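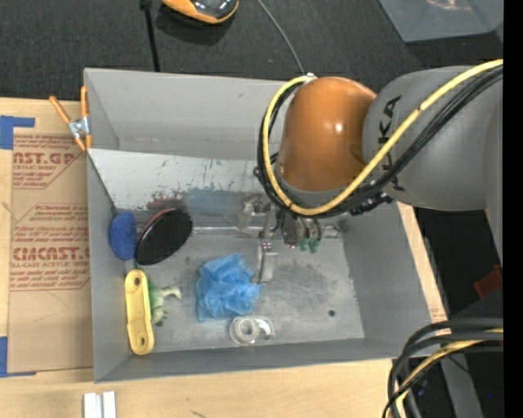

The Case for Paying the Session Player Twice

Last updated: 18 August 2022

When a recorded work is reissued, the parties who profit from it are usually well defined. The label holds the master, the songwriter and publisher hold the composition, and the featured artist holds whatever the original contract allowed. The musicians who were hired by the hour to play on the recording often hold nothing. It is the view of the Prustlow Forum on Recorded Music that this arrangement has outlived the conditions that produced it, and that labels issuing expanded or anniversary editions should pay a second fee to every session player whose work appears on them.

The flat session fee was a reasonable bargain in its day. A record had a selling life of a few months, perhaps a year. Most titles went out of print and stayed there. A bassist or horn player who accepted a single payment gave up a share of something that was unlikely to be worth much after the first season, and in return was paid promptly whether the record sold or failed. Few players of that period had reason to complain.

A catalog title today does not go out of print. It is streamed, placed in television programs, remastered, pressed again on colored vinyl and sold in a box with a booklet. In many of these boxes the principal attraction is material the public has never heard: alternate takes, rehearsal reels, instrumental mixes with the vocal removed. An instrumental mix is, by definition, the work of the band. To sell it as a separate product while treating the band as fully paid is difficult to defend.

Members of the Forum reviewed the credits of 127 expanded editions issued by small and mid-sized labels between 2000 and last July. The review was modest in scope and we do not present it as a survey of the industry. We looked only at whether the packaging or the label's published terms mentioned any payment to session players for the new edition. In 13 cases it did. The remainder were silent, and silence in this trade generally means that no payment was made.

Labels raise three objections, and each deserves a fair answer.

The first is that the original contracts were lawful and complete. We accept this. A second fee would be voluntary, and we are not asking a court to reopen any agreement. Labels already make voluntary payments of several kinds, including advances forgiven to older artists whose balances were never going to be cleared. A practice can be sound without being compulsory.

The second objection is cost. Here the experience of Effiong Records is instructive. The label adopted a second-fee policy four years ago for all reissues in its soul and highlife series. The fee is fixed at $319 per player per title, regardless of how many tracks the player appears on. On a typical edition with six or seven session musicians, the total is smaller than the budget for the printed booklet. The label has continued to issue records at its usual pace, and its prices remain in line with those of its competitors.

The third objection is practical, and it is the strongest. Old session records are incomplete. Players were listed under nicknames, substituted at the last minute or left off the sheet entirely. Some have died, and their families may be hard to trace. Skorkau, a regional label with a large holding of dance band tapes, told us that it could name only half of the musicians on its oldest reels. We do not dismiss the difficulty. We would observe, however, that the same labels commission detailed liner notes for these editions, and that the writers of those notes are frequently able to find and interview the very players who are said to be unreachable.

Where a player cannot be found, the fee should be held for a stated period and then passed to a musicians' relief fund. The Pleltov Archive has operated a holding account of this kind for its own releases and has published its rules, which run to two pages. Other labels could adopt them with very little change.

The Forum also recommends that credits be corrected at the time of reissue. For many older players the absence of a name has mattered as much as the absence of a check. A drummer who cannot prove that he played on a well-known record cannot use it to find work, to attract students or to qualify for certain pensions. Correcting the credit costs the label a line of type.

We ask labels preparing editions for the coming year to set the fee before the track list is final and to print their policy alongside the credits. Labels that decide against a second fee should print that as well, so that buyers may take it into account.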